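Drendach Street Tenants' Association
Minutes of the general meeting, 6 December 2023

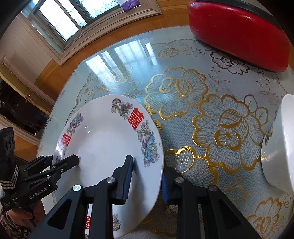 Held in the ground floor laundry room, the lobby being occupied by the new mailboxes, which are still in their crates. Adebayo Shehu in the chair and also taking the minutes, the secretary's post having been open since the last person read the job description.

1. Previous minutes
Approved with one correction. The words "a lively exchange" under item 4 are to be replaced with "a discussion." The resident of 3B asked that her objection to the correction be recorded. It is recorded.

2. Heat
The boiler was serviced by Jurklow, who left a bill for $600 and a sticker. The sticker says the boiler is in good condition. Residents on the fifth floor disagreed with the sticker. Residents on the second floor reported sleeping with the windows open and were asked to stop mentioning it.
Jurklow has offered to come back and balance the radiators. The landlord's office says this is a tenant matter. The lease says otherwise, on page 9, and a copy of page 9 will be sent to the office again.
Action: chair to send page 9.

3. Money
The account stands at $3,011. The meeting was pleased by this until reminded that the roof deck furniture has to come out of it. A motion to buy no furniture and simply stand on the roof deck got four votes and failed.

4. Elevator
Adomaitis has now quoted for the elevator door. The quote covers the door closing. It does not cover the door opening, which is a separate part and a separate quote. After a long silence the meeting agreed to ask for both.
2D asked whether the recorded voice could be turned down while they are in there. It announces every floor as "four." People who live on four said they had no complaint.
Action: chair to write to Adomaitis.

5. Winter potluck
To be held in the lobby, crates permitting. The sign-up sheet has been up for two weeks and so far promises five potato salads and a bag of ice. Anyone planning a sixth is asked to search their heart.
Please bring your own plate. Last year's paper ones did not survive the chili, and the carpet by the stairs still remembers. Put your apartment number on the bottom in tape.
A $50 limit for drinks was agreed. The resident of 5A asked if this was per person. It is not.

6. Laundry room
The dryer known as Wonder (from the label on its door; no other reason has been found) is taking coins and giving nothing back. It has been unplugged twice and plugged in again twice by parties who have not come forward. A sign will go up. The meeting spent 70 minutes on the wording of the sign, which is longer than a full cycle on any machine in the room. Final text: "Broken. Please leave unplugged."
Lost socks will stay on the windowsill until the end of December and then go in the trash – all of them, including the nice green one.

7. Other business
3B raised the matter of bicycles in the stairwell. 4C raised the matter of 3B's stroller in the stairwell. There was a lively exchange.
The chair asked again for someone to stand as secretary. Several people remembered they had something in the oven.

Next meeting: to be announced on the board by the mailboxes, once there are mailboxes.

Closed at 9:40, when the lights timed out.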